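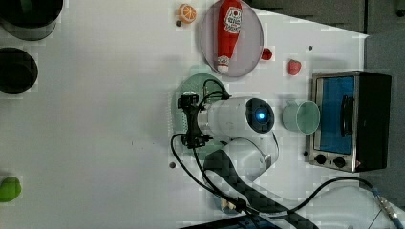

The Toy Kitchen Grows Up
By Aleksandra Czerwiński

A play kitchen needs less than the catalogs suggest. Mine began with a plate, a ketchup bottle and two strawberries, bought secondhand in Prendstead.

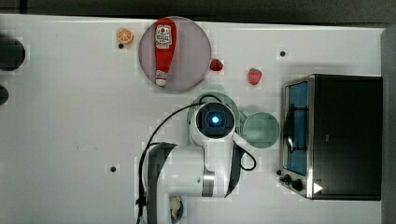
PLAY FOOD

Fruit is the easiest place to start. Strawberries and an orange slice will do for breakfast or dessert. Ketchup goes on both, if my niece is cooking. The Wavitz catalog lists 291 pieces of pretend food, and she

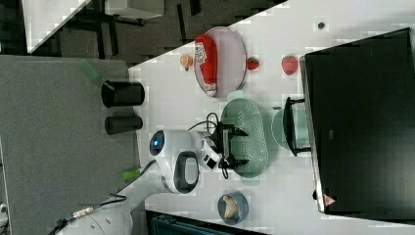

has asked for most of them. I buy 2 a year. Dishes get more use, in plain shapes and soft colors. A bowl holds soup on Friday 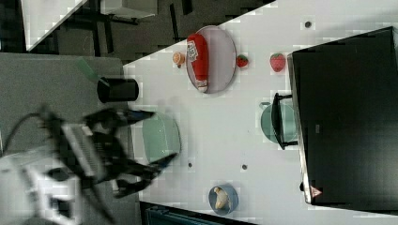 and is a hat by Saturday. Everything goes back in one bin before supper.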